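Gripper width from the image, part 2

24 February 2021

Last time I left the width estimator at the point where it worked on rigid objects and fell apart on fabric. 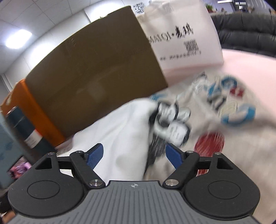

The cause was the smoothing filter. Drodberg, our replay tool, ran a fixed window of 20 samples over the finger angle, and a cloth pinch is often shorter than that. The closing edge got flattened and the segmenter missed the grasp entirely. Tudur Lewis suggested dropping the filter and fitting the two fingers jointly instead, with the linkage geometry as a constraint. That removes one degree of freedom and most of the jitter.

I re-ran the November set, 2,326 clips, overnight. Missed grasps on fabric fell by nearly half. What remains is mostly motion blur — the pad corners smear and the fit snaps to a printed pattern behind them. I now down-weight any corner whose gradient is below threshold.

The threshold is still hard-coded. It moves into the config file once the Rudstead branch is merged.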